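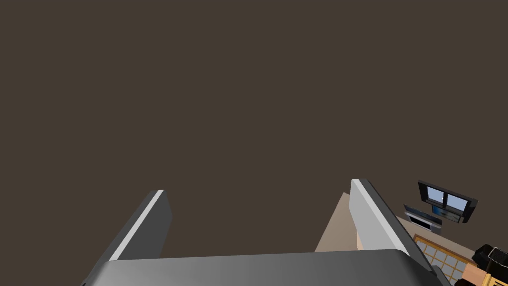

Page last changed: 23 November 2025

From: Guðlaug Eyvindsson
To: Ollen robotics club list
Subject: Re: wrist view in the simulated room

Dear Junpei, dear all,

Thank you for such a thorough message, and sorry to have kept you waiting for an answer. I've been marking and let the club post pile up rather shamefully.

Junpei Hayashi wrote:
> I've put the Ovarside arm into the new room and saved a view
> from the wrist at the beginning of run 808. Nearly all of it
> is brown, with the window and the screen squashed into one
> corner. I had expected to see the table. Have I fitted the
> camera the wrong way up, or is it the arm? I don't want to
> start the pick-up task until I know. Also, does anyone mind
> if I leave the Dureck settings alone for now?

I don't think you've broken anything! I had a good look over breakfast, and the fingers are just where I'd want them, open and leaning in towards each other, with nothing between them. If the camera had come loose from the hand I'd expect those to have wandered off as well. So my guess is the starting pose. The hand is pointing up and away, and if you look at the slant of the window you can see how far over the whole wrist must be. The brown is then the ceiling, or possibly a wall, and as it's quite plain there is very little on it to tell you which. (Would somebody like to give that surface a pattern? A few coloured squares would do, and it would help all of us find our bearings.)

What I'd try first is setting the wrist joint back to zero and saving the view again before the arm moves at all. If the table comes into sight, the camera is fine and we only need to mend the starting pose. If it doesn't, write down the joint angles and send them to the list, and I'll go through them with you — I have the old Londoño notes somewhere, and page 71 has a very clear drawing of which way each joint is meant to turn. We had much the same muddle with the last arm in April and it cost us 2 whole meetings, mainly through everybody changing things at once.

And yes, please do leave the Dureck settings as they are. One change at a time suits me very well.

I can't see the floor or table beneath the hand in this view, so I'd hold off on the pick-up task for the moment. The beige piece behind the right finger puzzles me a little too. I take it for a bit of wall or a panel seen from the side, but whoever built that part of the room will know better than I do.

For anyone coming to the next meeting, we're back in room 1943, up the far stairs. Bring your own laptop if you can, and do bring questions, even small ones. Junpei's was a good one and I'm glad it came to the whole list.

Warm wishes to you all,
Guðlaug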